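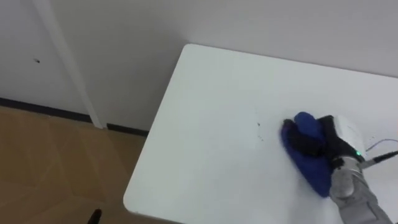
Travel desk, Majumder Quarterly

The ferry to Dronddale leaves at 4 and takes 22 people, two of whom will be sick before the harbour wall. I went for a long weekend and stayed three weeks - my editor has views on this. The island has one pub, one road and a great many opinions about puffins.

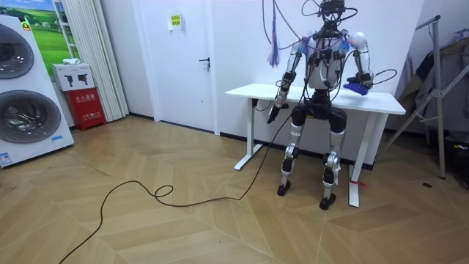
Dilani Marikar came for a weekend as well, and says the trick is never to ask when the next boat goes. She has run the guesthouse at Lindach ever since. Breakfast is kippers. On Sunday it is more kippers, and you may have toast. 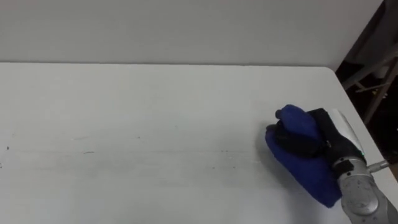
A white tabletop against a pale grey wall. Words: Hugo Montoya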